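The gripper that did not know it was closed

I have promised for some weeks to write down what happened with our folding setup, and I kept finding other things to do. It was not a big accident. No person was hurt and the robot is fine. But I learned more from this fault than from all the good days before it, so I want to put it in one place while I still remember the order of things.

For readers who are new: I work in a small lab in Espiritu, and our project is named Pranora. The aim is to have two robot arms pick up clothes and fold them on a soft surface, as you would do on your sofa at home. The arms we bought second-hand. The gripper controller is from a small company, Wamix, and the software which connects everything is our own, with all the mistakes that this means.

The soft surface was my idea. On a hard table, a finger that goes too low makes a loud noise and everyone looks up. On a cushion it makes no noise at all. I thought this was an advantage. I ask you to remember this sentence, because it comes back later.

In the logs, the fault looked very innocent. The gripper is commanded to close, the controller answers "closed", the arm lifts. Then for one part of the next cycle the controller still answers "closed", although the fingers have opened again. Our program believed the controller. It thought it was holding a piece of cloth, so it started the lifting and pulling movement with open fingers and nothing between them. 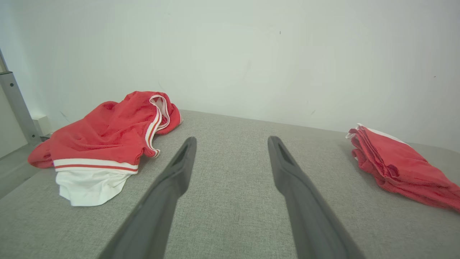 Benedetta-free advice, wrote a reader who signs as Ponance when I first mentioned the problem: never trust a status bit that has no time on it. If the message does not say when it was measured, you should treat it as old. I lost a winter to the same thing on a packing line, and we changed two motors before somebody looked at the messages.

I wish I had read this more slowly. I answered politely and then I went to check the motor, as most people would do.

The motor was good. I took the gripper off, cleaned it, put it back and ran the open and close test. It made 429 cycles without one error. Of course it did, because in my test there was no arm moving and the network was almost quiet. The old message problem only appears when the cameras are sending pictures at the same time, and I had switched the cameras off to make the test "clean". I am a little ashamed of this.

So I put everything back as in normal work, with the cameras on and with real clothes, and I let it run with a speed limit and my hand near the stop button. From 1,848 grasp attempts, the wrong status came 13 times. That is less than one in a hundred. If you watch the robot for one hour and drink your coffee, you can easily miss it. Even when you see it, it looks like a normal failed grasp, and failed grasps are our daily bread.
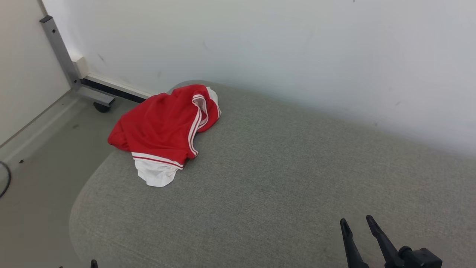 Last updated: 1st June

Now the part about safety. When the program believes that it holds cloth, it changes the force limit of the arm. This is on purpose. A garment can be stuck under itself, and the arm must be allowed to pull a little harder to free it. But with open fingers, the same movement starts low and goes forward, and the tips can go into the cushion with the higher limit. One day in November this is what happened. The fingers pushed into the cushion, the cushion gave way softly, and the arm continued for much longer than it should. There was no sound. I noticed only when the shoulder joint reported a high current, and by then I had already put my left hand near the surface to take away a sock.

My hand was not touched. I want to be exact about this, as I do not like stories which become bigger each time. But I was inside the area where I should not be, with an arm that was allowed to push harder than I believed. On a hard table I would have heard the contact and pulled my hand back. The quiet cushion took this warning away from me.

After that we stopped for the rest of the day, and I wrote on the whiteboard what had to change before the arms could move again at normal speed.

The first change was in the message. The controller does have a clock, it was only not sent together with the status. I wrote to Wamix and they answered quickly and showed me the setting, which was in the manual all the time – on a page I had never opened. Now each status has its time, and if it is older than the limit we set, the program says "unknown" and the arm waits.

The second change was to compare two things. The gripper also reports the distance between its fingers, and this number was always correct, also in the bad cycles. We simply did not use it. Now the status and the distance must agree before the force limit may go up. When the cloth is thin, the distance is very near to fully closed, and I needed several evenings to find a value which accepts a thin hem and still refuses an empty grasp.
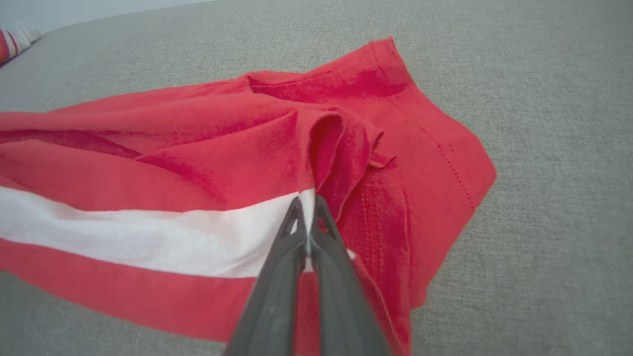
The value I use today is a compromise. It sometimes refuses a good grasp on thin fabric, and then the arm opens and tries again. This costs us time, and the folding looks more hesitant than before. A visitor asked me if the robot was tired. I prefer this to the other kind of mistake.

The third change is for people, me included. Hands go near the cushion only after the stop button is pressed. A pause in the program is not enough. Before, we had the habit to wait until the arm stood still and then reach in quickly to arrange the clothes. I did it myself many times each day.

With the new checks we have made 3,580 grasp attempts, and the higher force limit was never given to an open gripper. I do not say that the problem is gone. I say that I did not see it, with logs which are now good enough to show it. The network delay itself is still there, and I want to move the cameras to their own network when the new switch arrives.

If you have the same controller, look first at whether your status messages carry a time. And please run your tests with the cameras on. I will write again when the switch is installed, probably with some new mistake to tell.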